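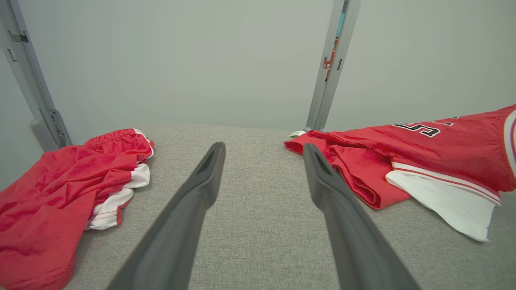

Tilwood sports kit swap moves to bigger hall

The Tilwood kit swap will move to the Pravier Hall this November after its last session ran out of space.

Families handed in 984 items at the spring swap, and 585 of them went to a new home on the day. The rest were kept for later sessions or sent for textile recycling.

Organiser Madalena Godinho said shorts and training tops for children aged eight to 12 were the hardest to keep in stock.

"They grow out of a full kit in one season," she said. "Parents were queuing down the stairs by ten o'clock, and the old room only holds 205."

The new hall has space for 400 people and step-free access from the car park. Football, basketball and swimming kit will be laid out by size, with boots and trainers in a separate room.

Towels and sports bags will be accepted for the first time. All items should be washed and free of large holes. Helmets, gumshields and shin pads cannot be taken.

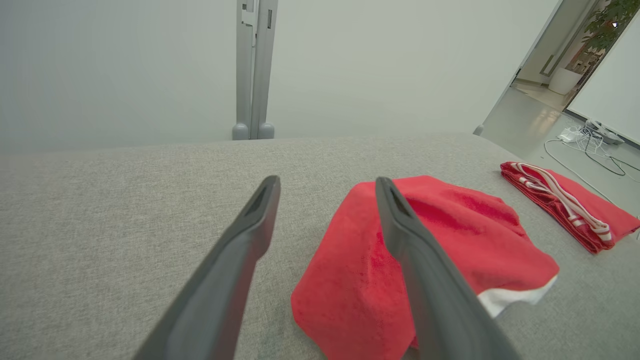

Towels can be handed in at the next swap.

The swap is open from 10am to 2pm on Sunday. Entry is free and there is no need to bring anything in order to take something home. Kit can be dropped off at the hall from 9am.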